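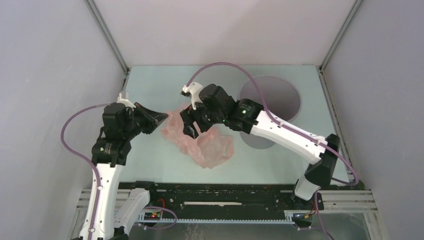
Zwischenbericht zum Fördervorhaben „Tonarchiv Tamunura“

Suche Suchbegriff eingeben Los

Startseite Vorhaben Bestand Berichte Kontakt

1. Gegenstand und Berichtszeitraum

Das Vorhaben umfasst die Erschließung, Digitalisierung und rechtlich abgesicherte Bereitstellung der Mehrspur- und Masterbänder des ehemaligen Tonstudios Tamunura. Der Bestand enthält Pop-, Schlager- und Jazzproduktionen sowie Werbemusik und ging nach Auflösung des Studios vollständig an das Archiv Wernilar über. Der Bericht schließt an den ersten Zwischenbericht an und gibt den Stand Ende Juli wieder. Wo Angaben des ersten Berichts korrigiert werden mussten, ist das im jeweiligen Abschnitt vermerkt.

Der Bewilligungsbescheid geht von vier Arbeitspaketen aus: Bestandsaufnahme (AP 1), Übertragung (AP 2), Rechteklärung (AP 3) und Bereitstellung (AP 4). AP 1 bis AP 3 laufen parallel. AP 4 hat mit der Einrichtung der Testumgebung begonnen.

2. Bestandsaufnahme (AP 1)

Der Gesamtbestand beläuft sich auf 2.834 Bänder. Im ersten Zwischenbericht war eine niedrigere Zahl genannt, weil mehrere Kartons aus dem Außenlager Prata damals nur als Einheit erfasst waren. Sie sind inzwischen geöffnet und bandweise gezählt. Jedes Band hat eine eigene Signatur, die auf Karton, Spule und Datensatz übereinstimmt.

Formal erfasst sind 2.604 Bänder. Zur formalen Erfassung gehören Spurformat, Bandbreite, Bandgeschwindigkeit, Hersteller und Typ des Trägers, Entzerrung, Rauschunterdrückung sowie die wörtliche Abschrift aller Beschriftungen. Begleitzettel werden beidseitig gescannt und dem Datensatz angehängt. Die übrigen Bänder stammen sämtlich aus Prata und tragen entweder keine oder eine widersprüchliche Beschriftung. Bei ihnen muss das Spurformat am Träger selbst ermittelt werden.

Besonders aufwendig bleibt die Zuordnung alternativer Abmischungen. Das Studio verwendete für Single-, Album- und Rundfunkfassungen zeitweise dieselbe Auftragsnummer. Die Unterscheidung gelingt meist erst nach dem Abhören. Im Datenmodell wurde deshalb eine Ebene „Fassung“ zwischen Aufnahme und Träger eingezogen. Bereits vorhandene Datensätze wurden per Skript migriert; die Stichprobenprüfung ergab Fehler bei zusammengesetzten Auftragsnummern, die von Hand bereinigt wurden.

3. Übertragung (AP 2)

3.1 Stand

Übertragen sind 1.656 Bänder. Die Zielvorgabe für diesen Zeitpunkt ist damit leicht unterschritten. Ursache ist ein Stillstand der Mehrspurmaschine im Frühjahr, der in Abschnitt 3.3 behandelt wird. Die Übertragung der Zweispur-Master war davon nicht betroffen und liegt vor dem Zeitplan.

3.2 Verfahren

Alle Bänder werden linear mit 96 kHz und 24 Bit digitalisiert und als Broadcast-Wave-Dateien abgelegt. Mehrspurbänder werden mit einer Datei je Spur gesichert. Eine klangliche Bearbeitung findet nicht statt. Azimut und Wiedergabepegel werden je Band anhand der aufgezeichneten Messtöne eingestellt. Fehlen Messtöne, wird der Azimut nach Gehör und Phasenkorrelation justiert und im Protokoll als „ohne Referenz“ gekennzeichnet.

Rauschunterdrückung wird bei der Übertragung nicht dekodiert, sofern das Verfahren nicht eindeutig belegt ist. In diesen Fällen liegt die kodierte Fassung als Archivdatei vor, und eine dekodierte Ableitung kann später erstellt werden. Das erhöht den Speicherbedarf geringfügig, vermeidet aber irreversible Fehlentscheidungen.

Bänder mit Anzeichen von Bindemittelhydrolyse werden vor dem Abspielen thermisch behandelt. Die Behandlung erfolgt chargenweise im Klimaschrank bei kontrollierter Temperatur, anschließend ruhen die Bänder bis zum Folgetag. Acetatbänder sind von der Behandlung ausgeschlossen und werden vorab durch Lichtprüfung am Wickel ausgesondert. Klebestellen, die sich beim Umspulen lösen, werden erneuert und mit Zeitposition protokolliert.

3.3 Störungen

An der 24-Spur-Maschine fiel die Bandzugregelung aus. Eine erste Reparatur mit einer Ersatzplatine aus dem eigenen Lager blieb ohne Erfolg, da die Platine denselben Kondensatorschaden aufwies. Die Firma Hudach übernahm daraufhin die Instandsetzung beider Platinen und den Abgleich des Laufwerks. Nach der Wiederinbetriebnahme wurden Gleichlauf und Bandzug mit Messband geprüft; die Werte liegen innerhalb der Herstellertoleranz.

Die letzten vor dem Ausfall übertragenen Mehrspurbänder wurden auf Gleichlauffehler untersucht. Bei drei Bändern war eine Wiederholung erforderlich. Die fehlerhaften Dateien sind gesperrt, bleiben aber bis Projektende gespeichert.

3.4 Qualitätssicherung

Jede Datei durchläuft eine automatische Prüfung auf Übersteuerung, Aussetzer, Gleichspannungsanteil und vollständige Metadaten. Zusätzlich wird Anfang, Mitte und Ende jedes Bandes abgehört. Die automatische Aussetzererkennung lieferte bei Schlagzeugspuren zunächst zahlreiche Fehlmeldungen. Nach Anpassung des Schwellwerts für perkussives Material ist die Trefferquote brauchbar, die manuelle Nachkontrolle solcher Spuren wurde dennoch beibehalten.

4. Rechteklärung (AP 3)

Für 641 Bänder ist die Rechteklärung abgeschlossen. Abgeschlossen bedeutet, dass Tonträgerhersteller, ausübende Künstler und Urheber ermittelt und die Nutzungsbedingungen schriftlich festgehalten sind. Auch ein negatives Ergebnis gilt als Abschluss. In diesem Fall wird das Band erschlossen und gesichert, aber nicht öffentlich hörbar gemacht.

Das Arbeitspaket liegt hinter dem Zeitplan. Bei Popproduktionen mit Labelvertrag ist die Lage in der Regel klar, die Antwortzeiten der Rechtsnachfolger sind jedoch lang. Bei der Werbemusik fehlen häufig Verträge mit den beteiligten Studiomusikern. Als Hilfsquelle dienen die Honorarlisten des Studios, die gesondert gescannt und indexiert wurden. Sie decken nicht den gesamten Produktionszeitraum ab.

Zur Beschleunigung wird die Klärung seit Juni nicht mehr nach Signaturfolge, sondern nach Auftraggeber durchgeführt. Anfragen an denselben Rechteinhaber werden gebündelt. Eine belastbare Aussage zur Wirkung ist erst im nächsten Bericht möglich.

5. Bereitstellung (AP 4)

Die Testumgebung des Portals ist intern erreichbar. Umgesetzt sind Suche über Titel, Interpret, Auftragsnummer und Produktionsjahr, eine Trägeransicht mit Scans der Begleitzettel sowie ein Abspielgerät für komprimierte Hörfassungen. Die Filterung nach Besetzung ist angelegt, greift aber nur bei Datensätzen, deren Instrumente normiert erfasst sind.

Zugriffsstufen werden aus dem Rechtestatus abgeleitet. Vorgesehen sind öffentliches Hören, Hören am Arbeitsplatz im Archiv und reiner Nachweis. Solange kein Status eingetragen ist, zeigt das Portal nur den Nachweis. Ein Fehler, durch den Scans gesperrter Begleitzettel in der Trefferliste als Vorschaubild erschienen, wurde in der Testumgebung gefunden und behoben.

Die Einzelspurwiedergabe, im Antrag als Option geführt, wird vorerst zurückgestellt. Eine flüssige Wiedergabe von 24 Spuren im Browser ließ sich auf älteren Geräten nicht erreichen. Geprüft wird eine Lösung mit vorab gemischten Spurgruppen (Rhythmus, Harmonie, Gesang).

6. Speicherung

Archivdateien liegen auf zwei Festplattensystemen an getrennten Standorten und zusätzlich auf Magnetband. Prüfsummen werden beim Einspielen gebildet und monatlich verglichen. Im Berichtszeitraum trat eine Abweichung auf, verursacht durch einen abgebrochenen Kopiervorgang. Die betroffene Datei wurde aus der zweiten Kopie wiederhergestellt.

7. Mittelverwendung

Die Personalmittel wurden planmäßig abgerufen. Bei den Sachmitteln sind die Kosten der Instandsetzung durch Hudach aus dem Ansatz für Verschleißteile gedeckt worden. Damit ist dieser Ansatz weitgehend ausgeschöpft. Für den Ersatz eines Wiedergabekopfes der Zweispurmaschine, der nach den Messwerten im kommenden Jahr ansteht, wird eine Umwidmung nicht verbrauchter Reisemittel beantragt. Der Antrag geht mit gesondertem Schreiben zu.

8. Risiken

a) Ein erneuter Ausfall der 24-Spur-Maschine würde AP 2 unmittelbar verzögern. Ein Leihgerät konnte bisher nicht vertraglich gesichert werden.

b) Die unbeschrifteten Bänder aus Prata können weitere Spurformate enthalten, für die kein Kopfträger vorhanden ist.

c) Ein Teil der Rechte an der Werbemusik wird sich voraussichtlich nicht klären lassen. Der Umfang des öffentlich hörbaren Bestands kann deshalb hinter der Schätzung im Antrag zurückbleiben.

9. Nächste Schritte

Bis zum nächsten Bericht sind der Abschluss der formalen Erfassung, die Übertragung der verbleibenden Zweispur-Master und die Freigabe des Portals für einen geschlossenen Nutzerkreis vorgesehen. Die Mehrspurbänder mit Hydrolysebefund werden vorgezogen. Das aktualisierte Datenmodell einschließlich der Ebene „Fassung“ wird als Anlage zum nächsten Bericht eingereicht.

Archiv Wernilar, Projektleitung Tonarchiv Tamunura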